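How to Fit and Smooth a Printed Marble Cloth on a Work Table

Posted by Cathal Dolan, Nov 22, 2022

A patterned tablecloth in white, black and pink marble hides scuffs and is easy to wipe. It also shows every crease, and a cloth that lies unevenly will tilt small items such as wooden blocks. The steps that follow apply to any thin printed cover on a table that stays in use.

White marble print with the black and pink areas, and a small wooden block: 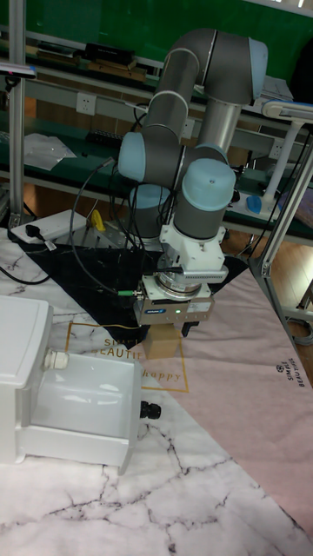
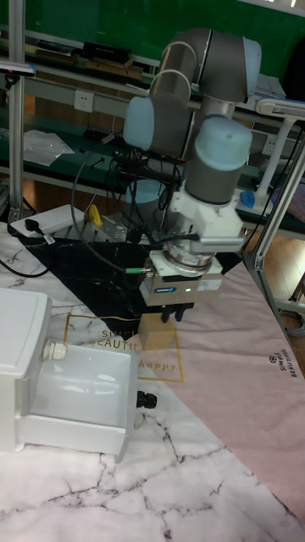
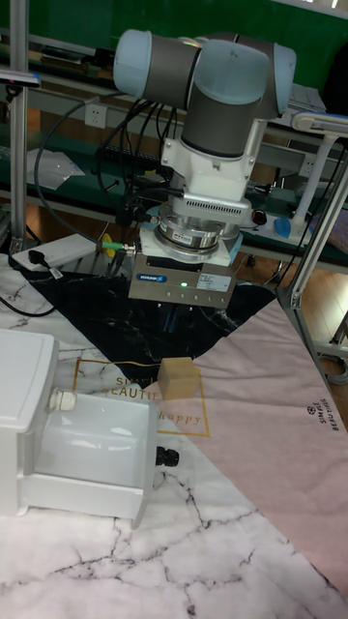 Before you start, measure the table top in both directions. The table used for this guide is 700 mm deep. Add the overhang you want on the front and back edges, then check the total against the size on the packaging. If the cloth has been stored folded, unroll it and leave it flat overnight.

1. Clear loose items from the table and wipe the surface. Grit under a thin cloth shows as a raised dot and will wear through in time.

2. Find the straight lines in the print. Lettering and outlined boxes are the best guides. Marble veining is no use for alignment.

3. Set the front edge first. Measure the overhang at both corners and at the middle, and adjust until the 3 readings match.

4. Smooth from the center outward with a dry, folded towel. Work toward the free edges. Do not pull on the corners - this stretches the cloth on the diagonal and the creases return.

5. For stubborn fold lines, turn the cloth face down, cover it with a cotton sheet and use an iron on the lowest setting. Test a corner first. Vinyl should not be ironed; use a hair dryer on low and keep it moving.

6. Fix the back edge with double-sided tape in short strips. The Moynihan tape I use comes off without residue, but any removable type will do.

Checking the result

Stand a small wooden block on the cloth and press lightly on each top corner. If it rocks, there is a fold or grit underneath. Move it to the next spot and repeat, paying attention to places where layers overlap.

Cleaning

Use a damp cloth and mild dish soap. Avoid scouring powder on metallic print, as it takes the gold off quickly. Power strips should be unplugged and lifted clear before any wet cleaning - replace them when the surface is dry.

Retape the back edge when it starts to lift. Mine was last done at Suvville and is due again in December.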